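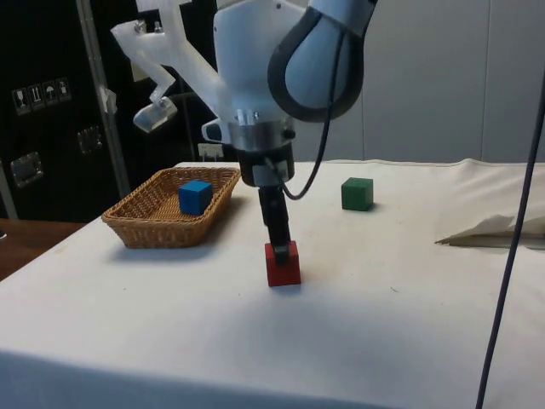
Blocks, baskets and a white cloth

I've been sorting out the toy blocks again, and this time I think I've cracked it! The trick, for me anyway, is one shallow basket. Deep tubs swallow everything, and then the whole lot gets tipped out to find the one blue block somebody wants. With a low wicker tray you can see what's in it from across the room.

Put a cloth down first. An old white tablecloth is perfect (I got mine at Sturkari for 100 off, very pleased with myself) and colours like red, green and blue really stand out on it. It does crease, and mine has picked up a few stains, but a soak overnight shifts most things.
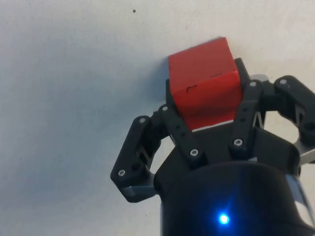 While you're at it, look each block over for chips. Little nicks are fine. If an edge feels rough I give it a quick rub with fine sandpaper, then wipe it with a barely damp cloth. Don't soak wooden ones, they swell!

Saranya Gounder wrote in to ask about sorting by colour. I do one colour at a time, blue first, and leave the rest where they are until it's done.
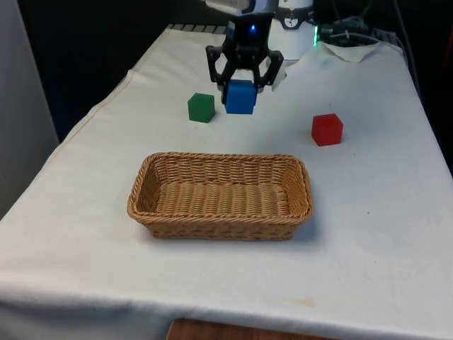 Wicker wants a bit of care too. Knock the dust out, go round the weave with an old toothbrush, and let it dry well away from the radiator. I do mine in June when I can stand it outside the back door.
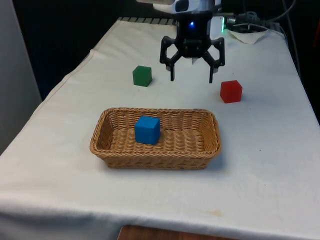 Oh, and keep the basket near the front of the table, so small arms can reach it.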